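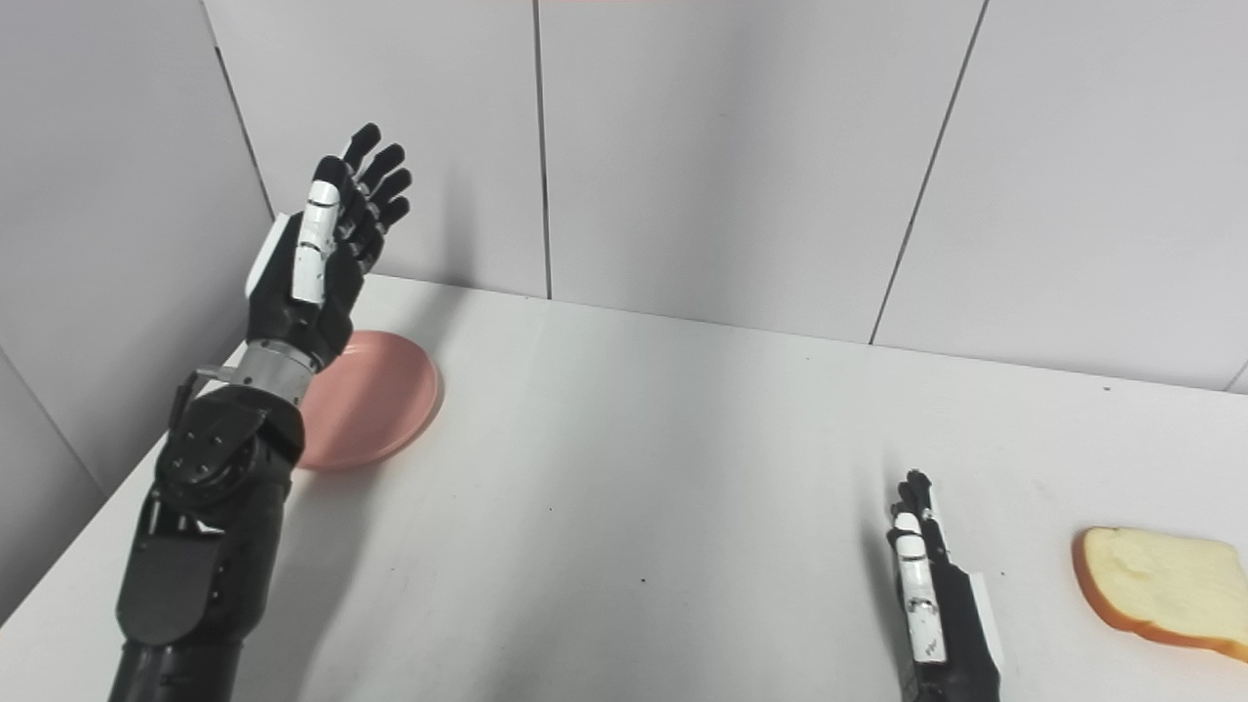
ok moving apartments thread. did this in October with 18 days notice and I'm still finding socks in the box marked KITCHEN. dumping everything I remember before I forget it

1/ start with the stuff you hate. the closet, the drawer with the batteries and dead phone chargers, under the sink. everybody starts with books because books are easy and stack nice. then it's 11 at night and you're holding a colander full of extension cords

2/ book boxes. SMALL ones. I filled a big one to the top with hardcovers and the bottom just let go on the stairs. two flights of cookbooks. downstairs neighbor opened the door, looked, closed the door

3/ quotes. I called three movers. Trostia wanted a video walkthrough of every room first, which felt like a pain but their number barely moved on the day. Karimi gave me a price over the phone in two minutes and then there was a stair fee, a "long carry" fee, and a fee for the couch being a couch I guess. third one never called back

4/ went with Trostia. they were fine! one lamp shade got dented. I was going to replace that lamp shade anyway so we'll call it even

5/ ask about the deposit before you book anything. mine was refundable up to 3 days before. the place I used last time kept the whole thing when my lease date slipped and I'm still mad

6/ somebody asked about insurance. the basic coverage goes by WEIGHT. so your tv is worth like a sandwich. I added the extra through Ferkinance, it was 20 bucks, form was annoying but short. didn't end up filing so can't tell you how they are at paying out

7/ measure the doors. measure the couch. measure the couch AGAIN with the legs on. then the turn at the top of the stairs, that's the one that gets you. we had to take the legs off in the hallway with a butter knife becuase the screwdriver was at the bottom of the truck

8/ so: one bag that does not go on the truck. screwdriver, box cutter, toilet paper, chargers, meds, a towel, lightbulb, coffee and whatever you make coffee in. lease papers too. mine rode in the front seat with me like a passenger

9/ oh and scissors. you will pack the scissors. buy a second pair

10/ labels go on the SIDE of the box. top is useless once they're stacked. I wrote the room plus one thing that's in there, "bedroom, sheets" or "kitchen, pans." worked great until I got tired and wrote "misc" on nine in a row

11/ tape. do not get the cheap tape. it splits down the middle and you spend your life picking at the roll with a fingernail

12/ free boxes: liquor store, early, before they flatten them. they're strong and have the dividers so glasses go right in. grocery store ones are ok but check for wet spots and bugs. don't use the banana boxes, they have that hole in the bottom

13/ paper vs bubble wrap. towels. t-shirts. you already own wrapping. I bought a giant roll and used maybe a third of it, now it lives in the new closet

14/ utilities. I set the power to switch over the day before and left the old place on one day after. worth the overlap. internet I forgot completely. six days on my phone hotspot

15/ change of address: post office, bank, work, car insurance, pharmacy, the vet. the one I missed was the pharmacy. they mailed my refill to the old place and I had to go stand in the lobby and buzz my own old apartment

16/ cleaning the old place. take pictures of every wall, inside the oven, inside the fridge, with the lights on. my old landlord (Cinik Properties, hi) tried to charge me for a "damaged" blind that was like that when I moved in. sent the move in photo, got the deposit back. $1000. take the pictures

17/ spackle the nail holes. a tiny tub is a few dollars. toothpaste is not spackle, I've tried it, it turns yellow

18/ first night put the bed together before anything else. before pizza. once you've eaten you're not building a bed, you're sleeping on a mattress on the floor with your coat on

forgot one. if you've got a cat, shut it in the bathroom with a sign on the door. big letters. movers open every door, it's their job

replies: yes I tipped, cash, each guy separately. no I don't know about moving a piano. and whoever asked about plants, they went in the bathtub overnight and then in my car, lost one fern

going to go look for the other shower curtain hooks now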